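Saturday, August
By Eckhard Diekmann

Woke at five with the window open and the bin lorry already in the lane, which makes a nonsense of the council's letter saying they would never come before seven. I have kept the letter. I keep all their letters.

The subject at breakfast was decluttering again. Tranville, the shop at the bottom of the hill that used to sell perfectly good saucepans, now runs what it calls a Lighter Living course, four evenings with a booklet, and half the street has signed up. The idea is that you go round your house with a bag and put into it everything you have not touched in a year. Then you shut the bag and write the month on it. If you haven't opened it by the following summer, out it goes, unexamined. The booklet says the average home holds 1000 things nobody needs. I would like to know who went round counting, and whether they included teaspoons.

I don't trust it. I didn't trust it when it was called spring cleaning and cost nothing. My mother threw out the fish kettle in a fit of this kind and then spent years borrowing one back from the woman she had given it to, with a cake each time for politeness. I also notice that the last page of the booklet is an order form. Storage boxes, three sizes, and a special label printer at 200 for the good model. So the way to own less is to buy a box to put it in.

All the same I gave it a go this morning, mainly so that I can say I did. I took the cupboard under the stairs. It went badly. The first thing out was the Doline, the old travelling chess set with the tin lid, and I sat on the bottom step and played through an ending I only half remember. Black should hold it. I could not see how. That was the better part of an hour gone, and I don't suppose the course allows for it.

Then came the walking boots, left one only. Then a tin of Jadedier floor wax which has gone hard as a candle and which I could not open even with the big screwdriver. Then the tent pegs, without the tent. Does a peg count as touched if you have trodden on it? The booklet is silent.

The bag itself annoyed me. They insist on paper, for the good of the planet, and then you put one walking boot in it and the side gives way. I have never had any luck with paper bags. People talk about them as if they were a great step forward, but I remember them from the first time round, walking home in the rain with the handles in one hand and the potatoes going down the hill. 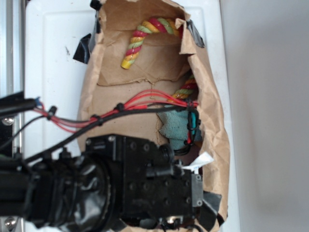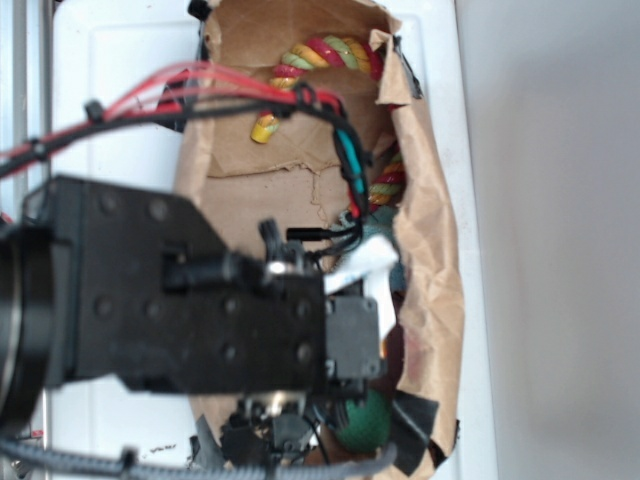

By eleven I had a small pile for keeping, a larger pile for keeping, and the wax. I made coffee. It occurred to me over the coffee that the whole business rests on a year being the right measure, and I can't find that anyone has ever given a reason for it. Why not two? I did not touch my passport for three years and was very glad of it when my sister was ill. I have not touched the fire blanket since I hung it up and I hope I never do. The best dictionary in the house I look into perhaps every other winter, and always for a word I could not have got anywhere else.

They will say that common sense applies. In my experience when people say that, it means the rule doesn't work and they would like you to mend it for them.

Went down to Hegedűs for bread at noon and found a queue to the door, all of them talking about it. One man had cleared his whole loft and said he felt ten years younger. He looked the same to me. A woman in front of him had given away her sewing machine on the Monday evening of the course and needed it to take up curtains before the week was out. She was laughing, but she had had to pay someone for the hems. The rye was finished. I came away with a white loaf I didn't want, so that is one more unneeded thing in the house and they can add it to the total.

Afternoon, hot. I went through the drawer in the hall since the mood was on me, and I will admit that the drawer was bad. Keys to nothing. Nearly 300 rubber bands, by the look of the ball, which I started when the post still came with bands on it and the postman dropped them on the path. I did throw out the dead batteries, the instructions for the kettle before last, and a packet of sweet pea seeds so old that the price was a joke. I put them in a saucer of water first, to be fair to them. If anything comes up by next weekend the course will hear from me.

Do I feel lighter? I stood in the hall and tried to find out. The drawer closes properly now, which I like. It also makes a different noise, a hollow sort of knock, which I don't. I went and put the rubber bands back and it sounded better.

What bothers me more than the booklet is how quickly everyone fell in with it. In spring it was the cold showers, and before that it was chewing each mouthful until you forgot what you were eating. The showers lasted until the first wet week in April. I asked the man with the loft about his and he said he was having a break from them. I expect that by Christmas the same people will be down at Tranville buying saucepans, if Tranville remembers to stock any, and there will be a booklet about the comfort of a full shelf.

Supper was the white loaf, toasted, with the end of the ham. Set up the Doline on the kitchen table afterwards and tried the ending again with the king going the long way round. It may work. I kept making the move and taking it back, and then the light went and I had to get up for the lamp.

The boot is back under the stairs. The other one must be somewhere, and I am not getting rid of the left until I have looked in the shed. Must also ask next door whether they know how to soften wax.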